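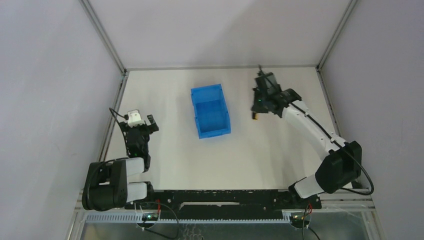

I think the best thing anyone can build for a pair of robot arms is a box to put them in, and I say so as someone who spent most of a year refusing to build one. Arms are the fun part. They arrive in parcels, they have joints and lights, and friends ask to see them move. Walls get no such welcome. But look at what a box can be: three pale grey sides, metal profile at the corners, a white top, and both arms fixed to one long black rail along the near edge with a slotted duct for the wires just below. A blue tray goes in the middle and you have a place where work can be done. I get a daft amount of pleasure from that slotted duct. It is the sort of thing people buy last, if they buy it at all, and I would now put it in the first order.

My case is mostly about time. Anyone building at home or in a shared workshop has very little of it, usually at the wrong end of the day, and the great thief of that time is setting up again. In my first arrangement the two arms were clamped to separate ends of a folding table at the Skokeck workshop, where I rent a bench. Each evening I put them out, measured the gap, found it was 3 mm off what it had been the evening before, and spent the first hour putting that right. Then somebody would lean on the table to say hello. I like it when people say hello! I just wanted them to be able to do it without moving my robot.

A shared rail ends all of that at a stroke. Once both bases are bolted to the same piece of metal, the distance between them is a fact you can write down and forget. Ebere Effiong, who has the bench opposite mine, argued for this months before I listened, and she argued for it with a pencil, drawing the same rail on every scrap of packaging I left lying about. Her view is that a home builder should spend the first third of the budget on things that don't move. I thought that was a joyless way to go about a hobby. I have since spent 322 pounds on extrusion, brackets, panels and bolts, and I would do it again tomorrow morning.

The walls are the part people question. They look like fuss, or like an attempt to make a hobby resemble a laboratory. I had the same suspicion, and what changed my mind was working without them in November, when the light through the Skokeck windows went from white to orange to nothing in the course of one session. Behind my folding table there was a shelf of paint tins, a coat rack and a door, and every time the door opened there was something new in the background. If you are trying to get any sort of vision to work, even the simplest search for a coloured tray, plain pale panels save you from a whole family of puzzles that have nothing to do with robots. I had been writing cleverer and cleverer code to ignore a coat.

Then there is the tidiness argument, and here I part company with some people I respect. Princess Marquez runs the build nights at Druvik, a smaller workshop across town, and she holds that a home project ought to stay a bit of a mess for as long as it can, with everything loose enough to pull apart on a whim. She has a point. Her group tries more ideas in a month than I do in a season, and their two-armed machine (called Ledberg, after a joke I was not there for) has been rebuilt so often that there can't be much of the first one left. I love going to see it. I also notice that when something odd happens to it, it takes them a long while to find the cause, and that a fair share of those hunts end at a loose connector.
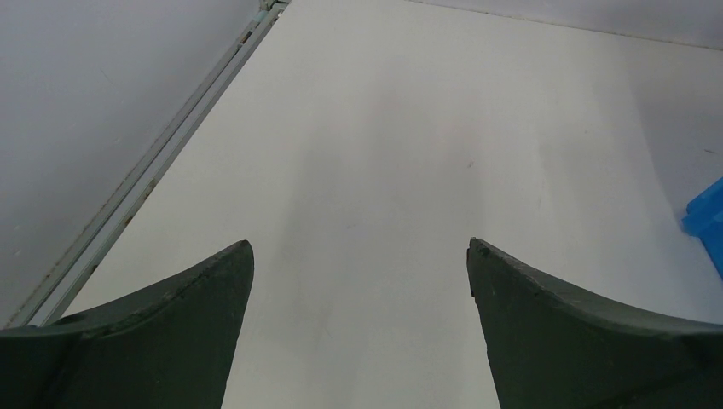 Does a home builder need an enclosure before getting the arms to do anything useful?

You can manage without one, and plenty of people do, but I would fix the bases and settle the work surface before writing any serious code. Walls can come a few weeks later. If money is short, start with one straight length of profile and a flat white board, and leave room at the edges for the uprights.

My own order of work was the wrong way round and cost me a good deal of patience. I wrote the software first, then rewrote it when the rail went in, then threw out a chunk of it when the panels went up and the problems it solved had gone. That last bit was a lovely evening, I must say. I deleted an entire file called soriano, named after the street I was living on when I started it, and the machine behaved better without it.

I don't want to oversell any of this. A box will not make a weak gripper strong, and it takes up room. Mine needed 43 bolts, each of which I tightened at least twice, and it no longer goes through the workshop door in one piece, so I had better stay fond of that bench. It also gathers dust along the seams, and profile picks up grime faster than you would think. I wipe mine down when I remember to.

Still, the change in how the work feels is enormous. I come in, switch on, and whatever I was puzzling over last time is still there to be puzzled over, in the same place and the same light. Last session I ran the same pick 28 times with small changes to the approach angle, and for once I could compare the first run with the last and believe what I saw. I stayed far too late. Ebere has started measuring up for a box of her own, with a deeper table and the wire duct at the back, and we have been disagreeing very happily about where the duct ought to go.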